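Lakargate Kitchen Share - Frequently Asked Questions

Last gone over 9th June. If something here doesnt match the sign on the door, believe the sign.

Joining

Who can use the kitchen?
Anyone living or working in Lakargate who has done the induction. No residents' card needed. You don't have to run a food business, plenty of people just come to cook a big batch of stew and take it home.

How much is it?
$6 an hour daytime, $30 for a whole day. First 2 hours are free so you can see if the place suits you. Pay by card at the desk or on your monthly bill. No cash, we got rid of the cash box.

What's the induction?
An hour with Nuria Gudeta. Where things are, how the range lights, how to shut off the water and the gas, what to do if the alarm goes. You sign a sheet at the end. Bring closed shoes or you'll be sent home to get them.

Can I bring a friend to help?
Yes, up to 2 helpers per booking. They don't need the induction but they stay with you, and they don't touch the fryer.

Can I bring kids?
Under 12, no. Over 12, yes if they're working with you and not sitting on the counter. Sorry. Insurance.

Booking

How do I book?
Through the Stekumis page, or phone the desk. Email works but is slow, Tsion Hailu reads it in the mornings and that's it.

How far ahead?
Up to 6 weeks. November opens early, as everyone wants the ovens for the holidays and there was a real fight over it last year. Watch the noticeboard.

Can I cancel?
Free up to the night before. After that you pay half. If you simply don't turn up you pay the lot, and the second time you lose your advance booking.

I'm running over, what do I do?
Check the sheet on the wall. Nobody after you - carry on, write the extra time down. Somebody after you - stop, wipe, get out. Please don't bargain with the next person while their dough is warming up.

Can I leave things overnight?
Cold shelf, yes, one tub per person, lid on, name and date on the lid. Unlabeled tubs go in the trash the next morning. We don't phone round first. Dry store is for monthly members only.

Equipment

What have you got?
Six-burner range, 2 convection ovens, one flat griddle, a stand mixer (the big one), a small mixer that is fine for cream and not for bread, fryer, steel tables, blast chiller. Pans up to stockpot size. Baking sheets are full and half, no quarters.

What do I bring myself?
Knives. Aprons. Towels. Containers to take your food home. Foil and parchment if you use alot of it, ours is for emergencies.

Does the left oven run hot?
Yes. Set it lower than your recipe says and look early. It has been serviced, it came back the same. Use the right one for anything with meringue.

Can I use the griddle for injera?
You can but most people bring their own electric mitad. Plug it into the wall socket by the window and not the strip, the strip trips. Batter can ferment on the shelf above the dry store as long as the tub is deep enough. It wasn't deep enough once. You can still see where.

Is the kitchen gluten free / nut free / vegan?
No. All sorts get cooked here. There's a set of purple boards and tools for allergen work, in a sealed box, ask for it. We can't promise you more than clean tools and a clean table, so don't put "nut free" on your label on our account.

Something's broken.
Write it in the book by the door and tell the desk. Both. People write it in the book and walk off, and then it's three days before anyone looks. Don't fix it yourself, even if you know how. Desta Tekleab has the repair contacts and the warranty papers.

Water and the sinks

Which sink is for what?
Small one by the door, hands only. Double one, left side washing, right side rinsing. The deep one at the back is for pots and for filling. No vegetables in the hand sink please, the inspector marks us down for it every time.

Is the water OK to drink?
Yes, it's town water. Cold tap. Run it a bit first thing in the morning. Don't drink or cook with the hot, it's been sitting in the heater.

Why is my dough / tea / batter different here?
Water's hard in Lakargate. Chalky. There is a filter on the cold line to the deep sink, so try that one for anything fussy. Sourdough people swear by leaving a jug out overnight, we have no opinion.

The tap has gone slow.
Nine times out of ten it's scale in the tip. Tell the desk, we unscrew it and soak it in vinegar. Don't take pliers to it. If every tap is slow then it's the street and there's nothing we can do - check the town's page.

Tap won't stop dripping.
Don't crank it tighter, that chews the washer up and makes it worse. Put a bowl under it, write it in the book. If it's properly running, shut off valve is under the sink, turn clockwise. You were shown this at induction.

Can I pour oil down the drain?
No. No no no. Oil goes in the drum outside, once it's cooled. Rice water is fine. Flour paste is not fine, scrape it in the bin first. The drain repair last winter cost us $800 and that came out of the mixer fund.

Cleaning up

What counts as clean?
Tables washed then sanitized. Range wiped, griddle scraped. Floor swept and mopped. Pots dry and back on the rack, not stacked wet. Bins out if they're more than half full. Leave yourself 30 minutes at the end, everybody thinks they need ten.

Where's the mop?
Tall cupboard, left. Blue mop is kitchen, red mop is bathroom. Do not mix them up!!

What if the last person left a mess?
Take a picture before you start, send it to the desk, then clean it and we take it off your bill and put it on theirs. It does happen. Mostly it's the drip trays.

Selling what you make

Can I sell food I cook here?
Yes if you have your own food handler's card and the county permit. We give you a letter saying where you cook. Ask Tsion, allow 2 weeks. Earlier if you're nice and she's not doing the accounts.

Do you do the permit for me?
No. We used to help fill in the form but it changed and we got it wrong for somebody.

Can I use your address on my label?
Only monthly members, and only after the letter. Send us the label first.

Can I take deliveries here?
During desk hours, with your name on the box, and you come the same day. Celtus won't leave chilled stuff unless a person signs, so be here. Ejigu will leave dry goods by the side door, rain or no rain.

Getting here

Where do I park?
Yard at the back, 6 spaces, shared with the upholsterer. Unload then move if it's busy. Don't block the oil drum.

Can I get in with a stroller or wheelchair?
Side door, no step. The front has two steps and a heavy door. One of the tables lowers with a crank, tell us when you book and we'll have it clear. Range is fixed height, sadly.

Is there wifi?
Yes, password's on the fridge. Weak by the ovens.

Is it warm enough in winter?
With the ovens on, yes. Without, wear a sweater. The heater gets going slowly so early bookings are chilly until breakfast time or so.

Other things people ask

Do you run classes?
Sometimes. Bread, pickles, one on knife sharpening that filled straight up. List goes on the noticeboard and on the Stekumis page, in that order. Members get first go.

Can I have a birthday party there?
It's a kitchen, not a hall. You can cook for a party and carry it out. There are 2 stools.

Can I donate pots and things?
Ask first. We're full up on slow cookers and mugs. Would like: sheet pans, a good scale, stockpots with lids that fit. No nonstick.

Can I play music?
If you're alone, or if the other table says yes. Turn it down for the timer - people burn things.

I lost a knife / a lid / my ring.
Lost box is under the desk. Knives are kept seperately, ask. Kept for 6 months and then it goes to whoever wants it.

My question isn't here.
Send it in and if a few people ask the same thing we add it. Corrections too. Readers' notes go at the bottom of the page.
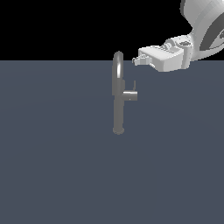 Lemlem Negussie writes that the bit about the filter needs more detail. The filtered cold line at the deep sink runs a lot slower than the other taps, so filling a stockpot from it takes ages, and people who book just an hour should fill up first and chop after. She also wants it known that Meron Negussie still has the lid to the big steamer and will bring it back next time she's in.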